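Before you sign for the arm

The equipment buyer at Badeo has a spreadsheet with 40 lines on it, and the robot takes up one of them. The rest is what she calls "the stuff they don't bring to the demo". She has been planning the firm's sorting bench since August and has grown no fonder of sales visits.

"They quote you for the arm and the gripper," she says. "Then you ask who pays for the table, the markers, the guarding, the spare fingers. It goes quiet."

Two suppliers made it to the final round, Voltgate and Altitov. Voltgate's offer was cheaper until she added the service contract, which runs for 13 months and then renews at a price the paperwork leaves blank. Altitov wanted 7 weeks for training. "Seven weeks of my people's wages. Put that in the brochure."

What about the trials themselves? She is wary of those too. Coloured shapes on a board are fine for a first look, in her view, but her bench handles dented tins and torn cartons.

"I asked for 1,000 picks with our own rubbish. I got a very nice talk about star shapes and cylinders." 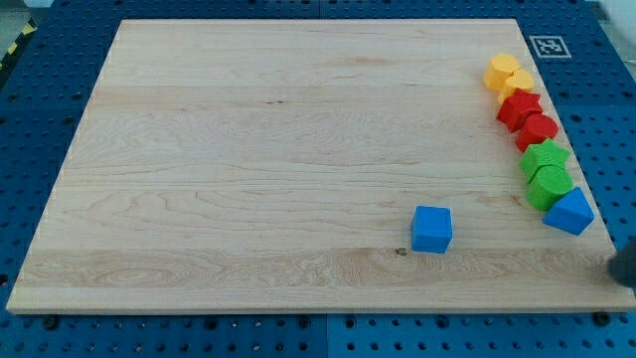
Blocks are still worth paying for, according to Son, as a cheap way to find out whether the software can be set up by ordinary staff before any real stock gets crushed.

She half accepts that. Her draft budget now has a small sum for block trials and a much larger one for testing on returned goods, with payment held back until the second lot is finished.

"If they won't agree to that, we keep sorting by hand for another year. I've priced that as well."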